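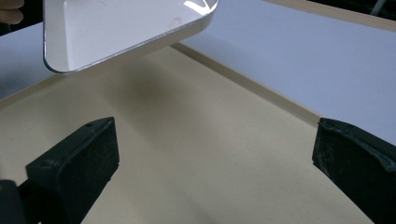

Tray handling set – August 23, 2022

Project: Jirero. Hand-held gripper, wrist camera only. Operator: me for the first half, Bushra Baloch for the second.

Goal for the day was more tray examples with a person's hand in the workspace. The July set has almost none, and the policy trained on it treats fingers near the rim as part of the tray. Tray is the shallow white one with the dark rim. Target surface is the beige panel with the raised tan edge strips.

Setup
Gripper firmware unchanged. Exposure locked after warm-up. Gain one step lower than in July. White tray on a pale panel is close to the worst case for contrast, and at the old gain the interior clipped to flat white. At the new setting the interior reads as a grayish white and the crease between floor and side wall is still visible. The rim is shiny and still throws a hard highlight at the corner. I left that alone. The deployed camera will see the same thing.

Protocol
1. Start with fingers fully open, panel in view, one panel corner visible for reference.
2. Partner brings the tray in over the panel. Height and tilt are free, up to whatever is comfortable to hold.
3. Operator waits for the tray to stop, then closes on the near side.
4. Partner lets go once the operator says "have it." Do not let go on contact.
5. Lower to panel, open, back off straight.
6. Wipe rim and finger pads every 16 episodes.

Step 4 was changed at midday. The earlier wording was "when the gripper closes," and two of us read that differently. Episodes before the change are tagged handoff_a, after it handoff_b. Do not merge them until somebody has looked at the release timing.

Counts
Recorded: 100 episodes
Rejected on review: 26
Total for the tray task including July: over 2,600

Reject reasons, most common first:
– partner's hand crosses in front of the rim at closing, grasp point not visible
– tracking lost during fast approach, pose jumps on recovery
– operator closes before the tray has stopped
– tray lowered onto an edge strip and rocks

I kept the episodes where the tray lands on a strip and the operator corrects. Those are useful. Only the ones that end with the tray still sitting on the strip went out.

Tracking
Pose loss is worse than on the shelf tasks. My guess is that too much of the view is plain surface: panel, tray interior and the blue table top on either side of it. Hardly any features when the camera is low and pointed down. Bushra tried a slower approach from farther out and lost the pose less often, but her episodes run longer and the idle part at the front will need trimming. Mägi's mapping script takes a longer initial sweep. Worth trying before we start sticking markers on the table, which I would like to avoid because they end up in the training images.

Tilt
Tilt at presentation is unevenly covered. Both of us tend to hold the tray with the near edge sloping up toward one corner, and nearly always the same corner. With the tray like that, the far side is usually out of view and the model has to work from the near rim and two corners. That is a fair case to train on, but it should not be most of the set. Next session: alternate which corner is high, and do a block with the tray level. Put the corner in the episode name (L, R, F for flat) so it can be checked without opening the video.

Hand labels
Brastano labeling tool wants a box for the hand in each keyframe. In many of ours the hand shows only as a couple of fingertips in the extreme corner of the view. Rule for now: label anything recognizable as a finger, even when clipped. If only a shadow is visible, no label. Shadows on the panel get picked up by the auto-labeler as a dark object under the tray. Delete those by hand.

Gripper
The seam along the top of one finger is rough and getting on for ugly. Does not affect closing as far as I can tell. Leave it until the end of the set so the appearance stays constant, then replace both fingers as a pair and note the episode number.

Upload
Both halves copied to the Hinolum drive, checksums match. Folder names still use the old scheme with the operator initial first. Will rename once the handoff tags are checked.

To do
– compare release timing, handoff_a against handoff_b
– run Mägi's script on the rejected tracking episodes first, some may be recoverable
– level-tray block, both operators
– ask Bushra for her approach distance, she did not write it down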